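Ticket 2067
Subject: Dotted garments slipping off hangers, fabric pilling at the fold
Product: Urko hanger set, Rebane clothes rack
Status: Open, waiting on customer
Priority: Normal

Reported problem
Knit garments with a brushed surface do not stay on the hangers. They slide to one side, drop at the shoulder, and end up in the pile under the rack. Customer also reports fuzz on the outside of the cloth after a few washes and asks whether the two problems are related.

Setup as reported
Rack assembled per sheet 76. Feet leveled. No extra hooks fitted. Laundry is sorted by color, then by weight. Dotted items are kept together.

Steps taken
1. Checked rack bar for tilt. None found.
2. Swapped hanger positions left to right. Same result.
3. Buttoned or zipped garments before hanging. Slower to slip, but still slips.
4. Turned one garment inside out before washing. No result yet, needs more cycles.
5. Washed at spin setting 3000 by mistake. The machine has no such setting; entry should read "low." Corrected.

Attachments: gray fabric with black dots, then the red polka-dot garment with the laundry.
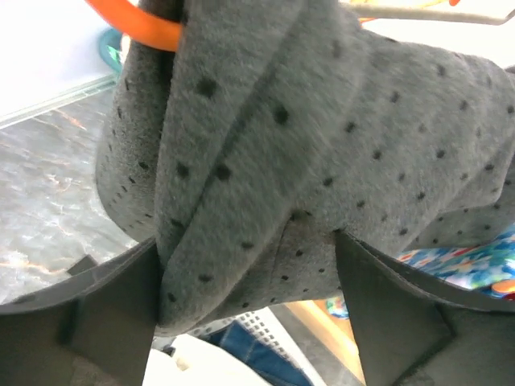
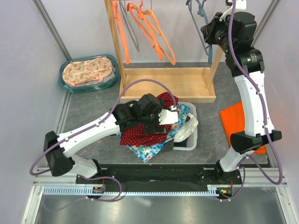 Ekene Adeyemi replied at 2:40 p.m. that slipping and pilling should be handled as separate faults. Brushed cloth pills where it rubs, and a hanger adds very little to that. For the slipping, Adeyemi asked for the shoulder width of one garment laid flat and the width of the hanger it was on. If the hanger is the narrower of the two by more than a finger's width, move up one size before trying grip sleeves. Heavy knits should be folded over the bar or stored flat on a shelf.

Customer response
Will measure tonight. Grip sleeves (Jelteck, part 307) are already in the drawer, unopened. Prefers not to fold, shelf space is short.

Next action
Customer to send both widths. If the size is correct, fit sleeves to two hangers and leave the others as they are for comparison. Pilling moved to its own ticket under fabric care, Venarberg queue.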